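Home | About Us | Our Tutors | Term Dates | Fees | Contact

Search this site Go

Print this page | E-mail this page

About Sotwood Tutoring

We help kids and teenagers learn, and we love doing it! Sotwood Tutoring began in a single rented room above a bakery in Dallus, with two teachers, a secondhand whiteboard and one very patient ninth grader who needed to pass algebra. Ikhsan Jugah taught the math and Fikri Ngui taught everything else (history, essay writing, a bit of chemistry when pushed). Both of them still teach every week, and both will still happily stay late over a stubborn word problem.

These days we work with students from third grade through the end of high school. We have 644 students on our books, spread across 3 learning centers, and the newest one opened in January on Bundetti Street, next to the public library. Parking is easier there than at our other two, so if you're coming by car it may be the one for you. 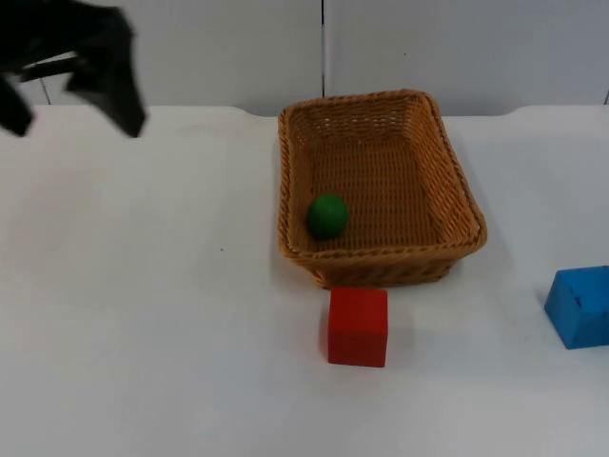 Most families first come to us with a particular worry. A report card has slipped, or a big test is coming up, or a child who used to like reading has stopped picking up books. We start with a long chat, with the student in the room and doing plenty of the talking, and then a short set of exercises so we can see where things get sticky. It isn't graded. Some students finish early and some want to take the last page home, and either way is fine with us.

After that we suggest a plan. It might be one hour a week on its own, or a small group (never more than six), or our Saturday-free summer program, Lumenta, which packs reading, math and science projects into the quiet weeks of the long vacation. Lumenta has places for 80 students each summer and we wish we had room for more — the waiting list opens in spring and it moves quickly. 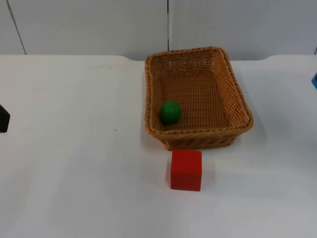
Our tutors are a mixed bunch, and we like it that way. Several are retired classroom teachers, a few are graduate students, and one of our science tutors spent years testing drinking water for a living and has the stories to go with it. Everyone sits in on other tutors' lessons before teaching alone, and we keep doing that long after the first year. Fikri runs the training sessions and brings the snacks, which has done wonders for attendance.

We get asked a lot about homework. We do set some, but we keep it short, and we'll talk with your child's school if the load is already heavy. We also send a written note home after every fourth lesson with what was covered, what went well and what we'd like to try next. Please write back! Those replies help us more than you might think.
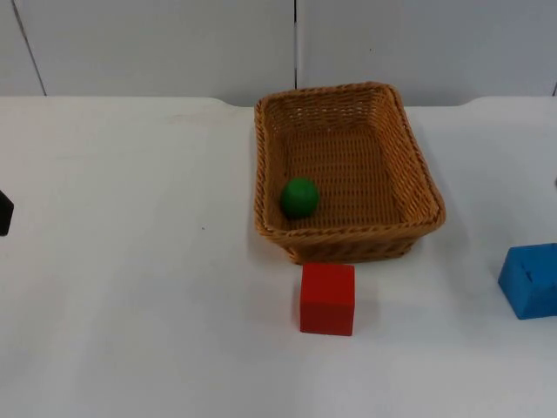
If you'd like to visit, the front desk in Dallus is open on weekday afternoons while school is in session, with shorter hours in the summer. Bring your child along, bring a recent piece of schoolwork if you have one, and ask for Ikhsan if you want to talk about math.

Page last updated July 26, 2024

Print this page | E-mail this page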